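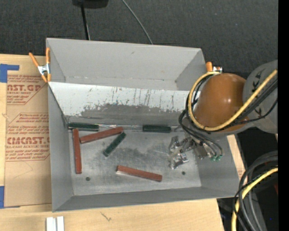 Has anyone here kept a divided metal bin going for more than a year or two? I run the block corner at a small after-school place in Bravham, and a parent passed us a two-compartment sheet-metal one from a shop clearance, swearing it would outlast every plastic tub we own. I have my doubts. The divider already has a ragged gray patch low down where the white has gone, and the part above it is full of thin dark scratches. It holds the long red and green blocks fine. I'd still like to hear from people who have used one before I throw out the tubs.

Posted by beverley_rowbotham, 1 Jun 2021
2 shares

pan_yulan
The white is a coating and coatings wear off. I wouldn't read much into it. What's the floor like?

beverley_rowbotham
Bare metal, scuffed all over, with darker smudges toward the middle. Two small holes in it as well.

pan_yulan
Then it's just a used bin. Wipe it down and get on with your life.

Babar T.
I'd want to know what the coating is before kids put their hands in it. "It's just a used bin" is how we ended up with a shelf that shed flakes for a whole winter. Run a rag over the ragged edge of that patch and see what comes off.

I'm also not sold on sloped sides. Whoever sells these always says the blocks slide down to the middle where you can reach them. Mine never did. They ended up shoved against the divider and stayed there until somebody dug them out.

beverley_rowbotham
Ha, I have a red one standing nearly on end by the left wall and two of the greens right up against the divider, so I can't argue with you there.

fouzia_a
Blocks land where they land, Babar. That isn't the bin's fault. We have had a Lodhi metal bin at our library for years and the kids are rough with it. It's loud, I'll give you that, but it hasn't cracked, and I can't say the same for the plastic.

Babar T.
How many blocks are you keeping in it, though? Ours had to take 116 and it weighed a ton. Nobody under ten could drag it.

fouzia_a
Why would a child be dragging it? It sits on a table.

ilse_ostermann
I would skip the whole thing. Those narrow second compartments are useless for long blocks. People say "sort by color" and then you find the narrow side empty and everything in the big one.

beverley_rowbotham
The narrow side is empty, yes. I was thinking of it for the small arches, but they may be too fiddly to fish out.

pan_yulan
Arches would be fine in there. Ilse, you said the same about the Fernora trays and then bought two.

ilse_ostermann
And I regret both — ask me about the corners sometime.

Babar T.
Back to the holes. Are they smooth inside? Stick a bit of old stocking through and pull. If it snags, file it or tape over it from underneath.

beverley_rowbotham
I'll try the stocking and the rag tomorrow. Still not convinced, but the tubs can stay in the closet until December and I'll decide then. If anyone has repainted a divider like this and had the paint hold, please say what you used.

14 comments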